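작업 노트 / 시트 프레임 벤치
02/03/2022

어제 쓰다 만 것부터. 벤더 맨드릴을 새것으로 갈았는데 등받이 상단 굽힘부 안쪽 주름이 그대로다. 맨드릴 탓이라고 3주를 우긴 사람이 나이므로 여기에 조용히 적어 둔다. 와이퍼 다이 쪽을 다시 볼 것. 끝이 닳은 게 손톱으로 긁어도 느껴진다. 그걸 왜 이제 긁어 봤느냐고 물으면 할 말은 없다.

관은 Marnard에서 들어온 새 로트. 지난 로트보다 심 용접 비드가 조금 높다. 성적서는 깨끗하다. 성적서는 늘 깨끗하다. 심 위치를 굽힘 중립축에 맞춰 넣으라고 작업대에 써 붙여 놨는데, 종이가 기름에 절어 '맞춰' 두 글자만 읽힌다. 새로 뽑아서 코팅할 것.

굽힘 순서 바꿔 본 결과:
- 기존 순서(아래 굽힘 먼저): 좌우 등받이 지주 높이가 안 맞는다. 지그에 넣으려면 고무망치가 필요하다. 고무망치는 공정표에 없다.
- 바꾼 순서(위 굽힘 먼저): 지그에 손으로 들어간다. 대신 두 번째 굽힘에서 관 끝이 벤더 베드에 닿을락 말락 한다. 베드 커버를 떼면 여유가 생기는데, 떼면 안전 스위치가 당연히 기계를 세운다. 스위치 우회하자는 의견은 못 들은 걸로 했다.

관을 조금 길게 잘라서 굽히고 나중에 다듬는 쪽으로 간다. 자투리가 늘지만 그래도 망치질보다는 낫다.

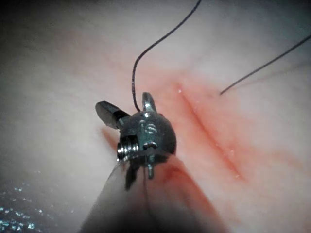
조직 표면에 바짝 댄 기구 끝. 손목 쪽 시점.

Wernow 2인석 건. 고객이 통로 쪽 팔걸이를 접이식으로 바꾸고 싶다고 또 연락이 왔다. 처음엔 고정식, 다음엔 없음, 그다음엔 접이식이었다가 다시 고정식이었다. 이번 접이식은 지난번 접이식과 다른 접이식이라고 한다. 힌지 브래킷 도면은 버리지 않고 둔 게 있어서 살린다. 이런 일이 있을 줄 알고 안 버린 건 아니고 서랍을 안 치웠을 뿐이다.

브래킷 붙일 자리가 등받이 지주 굽힘 시작점과 겹친다. 굽힌 면에 평판을 대고 용접하면 틈이 생기고, 틈은 용접사가 메우고, 메운 데서 갈라진다. 그러니까 46 mm 내려서 직선부에 붙이는 걸로 제안. 팔걸이 높이가 낮아지는 만큼은 브래킷 목을 위로 꺾어 되찾는다. 도면 수정은 내가, 고객 설득은 Mirjana가 하기로 했다. 공평한 분담은 아닌데 Mirjana Ristić가 전화를 하면 이상하게 다들 납득한다. 내가 하면 팔걸이가 하나 더 늘어난다.

벨트 앵커 하중 시험 준비 메모. 시험대 바닥 레일 볼트를 전부 새것으로 교체. 지난번에 쓴 볼트를 또 쓰려고 상자에 담아 둔 것을 발견해서 고철통으로 보냈다. 하중 셀 교정 라벨은 July까지 유효. 변위 센서 한 채널이 0점에서 천천히 흐른다. 케이블을 흔들면 더 흐르고, 안 흔들어도 흐른다. 커넥터 재납땜 후 다시 확인. 안 되면 옆 채널을 쓰고 채널표를 고친다. 채널표를 안 고치고 채널만 바꾸는 일은 작년에 해 봤고, 보고서를 통째로 다시 썼다.

예비 가력은 낮은 단계에서 멈춰 가며 볼 것. 바닥판이 먼저 우는지 다리가 먼저 우는지가 궁금한데, 한 번에 끝까지 당겨 버리면 나중에 둘 다 울어 있어서 알 수가 없다.

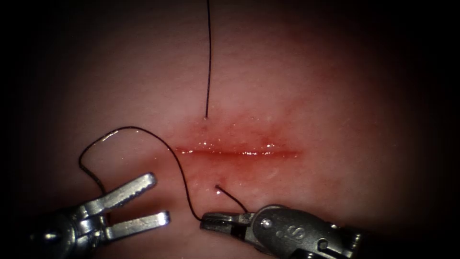

가로 절개부와 검은 봉합사, 아래쪽에서 들어온 기구 둘.

커버 쪽. Plukham 원단으로 쿠션 커버 시제품을 박아 봤다. 신축이 한 방향으로만 있는데, 재단할 때 결을 돌려 놓아서 앞 모서리가 울었다. 패턴에 결 방향 화살표가 있었다. 화살표는 있었고 우리는 안 봤다. 다시 재단.

박음질은 앞단 파이핑에서 실이 두 번 끊겼다. 바늘을 한 호수 굵게 바꾸니 안 끊기는 대신 구멍이 보인다. 윗실 장력을 풀고 원래 바늘로 돌아가는 게 다음 시도. 재봉틀 밑실 쪽은 건드리지 말 것. 밑실 쪽을 건드리면 그날은 재봉틀만 하다 끝난다.

마모 시험편은 따로 잘라 번호를 매겼다. 원단 앞면에 쓴 것 하나는 버림. 유성펜은 정말 안 지워진다.

폼은 Ostrowski 것과 기존 것을 나란히 놓고 앉아 봤다. 다들 앉아 보더니 새것이 낫다고 했는데, 나중에 보니 라벨이 서로 바뀌어 있었다. 그래서 지금 결론은 '둘 중 하나가 낫다'이다. 라벨은 떼어 버리고 바닥에 직접 표시했다. 내일 점심 직후 말고 오전에 다시 앉힌다. 점심 직후에는 뭘 줘도 편하다고 한다.

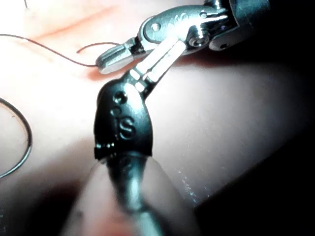 압축 영구변형 쪽은 항온기에 넣어 뒀고 꺼내는 시간은 문에 붙여 놨다. 먼저 꺼내서 만져 보지 말 것. 특히 나.

지그 이야기 조금 더. 2인석 지그 뒤쪽 클램프가 프레임을 살짝 비틀면서 잡는다. 잡혀 있을 때는 반듯하고 풀면 돌아간다. 점용접 순서를 대각으로 바꾸고 클램프 패드 밑에 심을 한 장 넣었더니 풀었을 때 정반 위에서 덜 논다. 심이 한 장이어야 하는지 두 장이어야 하는지는 아직 모른다. 두 장을 넣으면 클램프 손잡이가 끝까지 안 잠기는데, 이걸 힘으로 잠그는 사람이 분명히 나온다.

정반 청소. 스패터가 붙은 채로 평탄도를 쟀던 기록이 한 쪽 있어서 줄을 그었다. 서명이 내 것이라 더 할 말은 없음.

남은 일:
와이퍼 다이 견적. 급하다고 쓰면 비싸지니 급하다고 쓰지 말 것.
심 방향 안내문 다시 출력, 코팅.
팔걸이 브래킷 도면 개정, 옛 개정판은 현장에서 회수.
변위 센서 커넥터.
재단 다시. 화살표 보고.
분체도장 걸이 구멍 위치 확인. 지난번 걸이 자국이 하필 눈높이에 남았다.
서랍 정리는 하지 않는다.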